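Chapter 7

Are We There Yet? Machines and the Everyday Chore

I have a confession to make before we get going. When I started teaching this course I promised my first group of students that by the time they had jobs and mortgages, something on wheels would be emptying their dishwashers. They have the jobs now (some of them even have the mortgages) and they're still emptying their own dishwashers, and one or two of them write to me every April to point this out.

So this chapter is my attempt to be more careful. In Chapter 6 we looked at machines that do one thing in one place, like the bottle filler at the Drirton plant, and we saw how good they are at it. Now we're going to ask about the other sort of work, the sort with no fixed place and no fixed order: clearing up, sorting, putting things back where they go. Can a machine do that yet? My short answer is "bits of it, on a good day". The long answer takes the next 21 pages.

Let's start with what makes a chore hard. Try this at home tonight. Pick up a mug, turn it round and hang it on a hook. You didn't plan any of that, did you? Your fingers felt how heavy the mug was before you'd properly lifted it, and if the handle was greasy you squeezed a bit more. Now try it again with a pair of kitchen tongs in each hand. Suddenly it's a job! You have to think about which side to come in from, you bump the hook, you can't feel when the mug is about to slip. That clumsy person with the tongs is a fair stand-in for most of the machines in this chapter, and I'd like you to keep them in mind.

Small upright things are a nice place to begin, and the laboratory bench is full of them. Moving a tube from one rack to another is as near to a household chore as lab work gets. It's putting the cutlery away, more or less, with narrower slots. The tube has to be held firmly but not crushed, lifted straight, carried without knocking its neighbours and lowered into a hole that doesn't leave much room for error. People also do it while chatting.
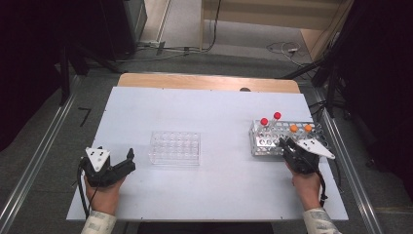

Godelieve Hoekstra read an early draft of this chapter and wrote in the margin that I was being too kind to the tube job, that a rack is the easy case as the holes at least stay where you left them, and would I please try the same argument on a drawer full of odd socks. She's right, and I've left her note in because it gets at something we'll need later on. A rack tells you where things belong. Most of a house doesn't.

Clear plastic is a nuisance too, by the way. You and I can spot a see-through box by the little glints along its edges, and we know from years of lunchboxes what shape it must be. A camera may get the glints and very little else, and depth sensors often look straight through the thing and report whatever is behind it. We'll come back to this in section 7.2.

What about the shop floor? I spent a long afternoon at Brosent, where they pack spare parts into mixed orders, and I asked Maya Smadi which job she'd hand over first. I expected her to say the lifting. She said the lifting was fine and what she wanted was help with the bags: floppy ones that won't stay open while you fill them. They had tried out a packing arm on 326 orders and it managed the boxed goods nicely, then made a terrible mess of anything in a bag. It was moved to the boxed line, where it's still doing well, and people do the bags.

I find that story cheering, but you may not, and it's worth asking yourself why. One reader's "it works" is another reader's "it only works on boxes". Whenever you see a claim in this chapter (or in the news) that a machine can now do some chore, I'd like you to ask what was on the table, who put it there, and what happened when a piece fell on the floor.

How we'll go about it

Section 7.1 deals with grasping, and why two fingers get you further than you'd think. Section 7.2 is on seeing, with a good long moan about glass and plastic. In 7.3 we look at learning from people, where a machine is given many goes at a task done by hand and has to work out what they have in common. Section 7.4 takes us into the kitchen at Flisuven, a test flat where I once watched a machine spend most of a morning on one tea towel.

Before you turn over, choose a chore you did today and write down every step, right down to where your thumb went. Keep the list somewhere safe, as you'll be adding to it at the end of each section.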